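Household Objects on the Table: A Gallery
Olusau Study Collection of Everyday Things
Page last revised Aug 15, 2018

The Olusau Study Collection holds objects of ordinary domestic use: racks, jugs, cups, trays, pegs, rods and the many small articles that pass through a kitchen in the course of a day. The collection is open to students of design, to teachers and to members of the public who make an appointment in advance. It presently includes 765 cataloged pieces, most of them inexpensive when new and few of them kept by their first owners for very long.

This gallery is the second in a series devoted to small groups of objects placed together on one surface. The first, published in December, dealt with bowls and lids. The present group is made up of a white wire dish rack, a clear measuring vessel with a handle, and a light wooden dowel. They were chosen for the ways in which they differ from one another. The rack is almost entirely open and is seen mainly as line. The vessel is transparent and is seen mainly by the light it returns. The dowel is a plain length of pale wood with no ornament of any kind.

The tabletop also deserves the visitor's attention. Its reddish-brown wood is strongly striped, and the finish is glossy enough to carry reflections. Pale or colorless objects stand out well against a ground of this kind, and the collection has made use of dark wood for similar groups in the past. Readers who are preparing their own displays may wish to compare the effect with that of a white cloth, against which a white rack is easily lost.

The four views follow. Each may be requested from the Bresero reading room by gallery number and position in the sequence.

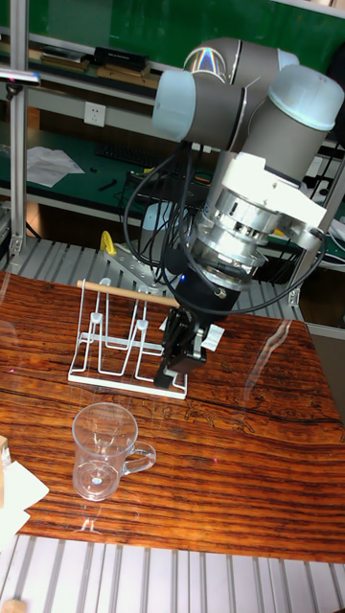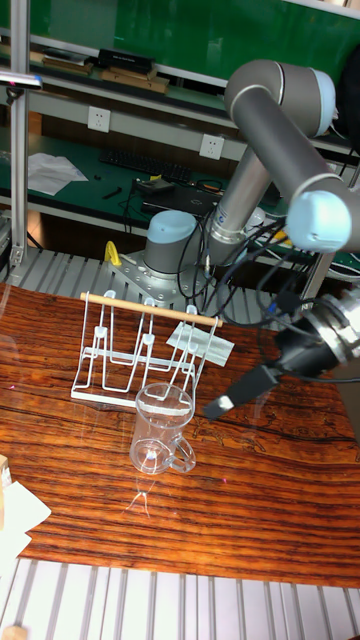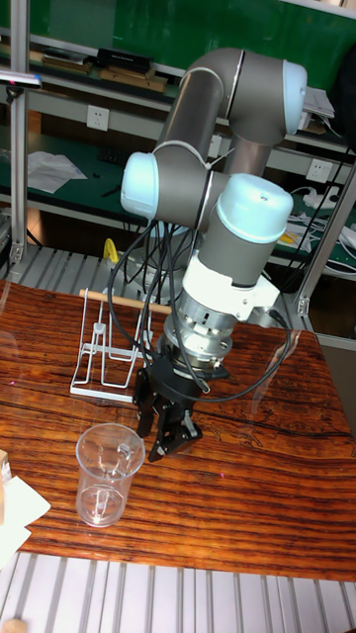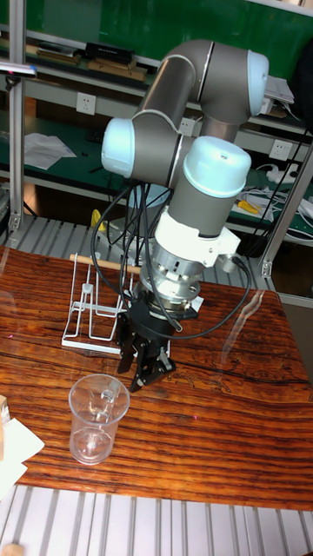
White wire rack, clear measuring vessel and light wooden dowel on a striped wooden table. Gallery 11, views one to four.

Notes on the views

View one. The dowel is held level in the gripper, with its length extending over the rack. The measuring vessel stands toward the lower left, with its handle to the right and a small bright reflection at its base.

View two. The dowel lies across the top of the rack, with its right end on the last of the wire loops. A faint reflection of the clear vessel can be made out on the polished surface in front.

View three. The rack's upright loops and flat base are well shown, with the dowel resting horizontally above them. The spout of the measuring vessel may be seen at the rim.

View four. Faint graduation marks are visible on the vessel, and the grain of the table shows through its wall. A long crack crosses the middle of the tabletop – a reminder that the supporting surface has a history of its own.

On wire racks

Racks of bent and coated wire are among the most frequently requested objects in the reading room. Their construction is simple to follow with the eye, and students are often asked to draw one before they attempt a more solid form. The Sangkhawat bequest, received as a single gift, brought 30 examples to the collection, intended variously for plates, cups, toast and letters. Nine of these are on open shelves at present. The remainder are in storage and may be brought out on request.

Visitors handling wire racks are asked to lift them by the base. Coatings on older pieces may chip where the rods meet, and a chipped rack should be returned to the desk with a note of the damage.

On measuring vessels

Clear vessels are cataloged according to form, with separate entries for the handle, the spout and the scale. Printed scales wear with washing and can be difficult to record. The reading room keeps a dark card for this purpose – it is placed behind the vessel so that the remaining marks can be read and copied. Vessels must be empty when examined, and no liquids are permitted at the study tables.

Using this gallery

Teachers may reproduce the views for classroom use, provided that the gallery number is given. Requests for larger prints should be sent to the Bresero reading room in writing, stating the view required and the purpose. A printed guide to the series, prepared with the Bakov Workshop for Domestic Design, is available at the front desk and may be borrowed for the length of a visit.

Next gallery: Trays and Stands
Previous gallery: Bowls and Lids
Return to the list of galleries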